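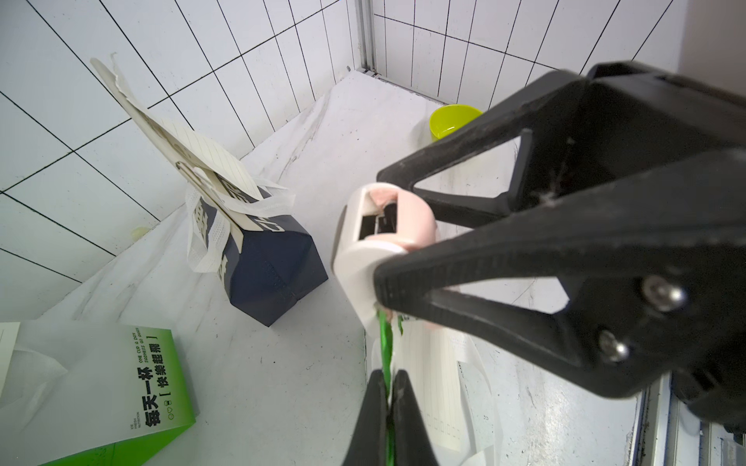
The sales deck for the Rultgate sorting cell has a slide headed "Zero-touch maintenance." Zanon, the recycling contractor that leases one, keeps a tray of hex keys and a box of spare fingertips beside it.

The cell's job sounds easy. A gripper reaches into household trash, picks out an item and drops it down the right chute. The trash is the usual mess: cartons, torn card, a face mask wound around whatever it landed next to, plastic film that comes up with everything. Film is the enemy. It trails under the jaws, blocks the wrist camera's view of the next pick and gets pulled into the finger joint.

So every shift begins with someone cleaning the gripper by hand. Power is locked out, the fingers are wiped down, and the rubber tips are checked for glaze. A tip that has gone shiny will still hold a cardboard box, which is why it passes the machine's own self-test. It will not hold a thin strip of plastic. The crew at Zanon learned to ignore the self-test and drag a thumb across the rubber.

Changing the fingers is quick. Two screws come out, the old finger slides off, the new one goes on. Getting the camera and the jaws to agree again afterward takes 18 minutes if the calibration runs cleanly. When it doesn't, the cell closes its jaws slightly to one side of where it thinks they are, and logs each miss as "item not present."

Neteck, which supplies the control software, says its next release will spot worn tips from the motor current. Perhaps. The last release was going to do that too, and what arrived in September was a new color for the warning light.

The older line at Vaughan, across the river, uses suction cups and has its own troubles, mostly with anything crumpled. Its crew at least gets a gauge that drops when a cup leaks. The Rultgate crew gets a green check mark and a thumb.

Zanon's lease is up for renewal in the spring. The manager wants the hours spent on cleaning written into the price this time. Rultgate has offered a training video.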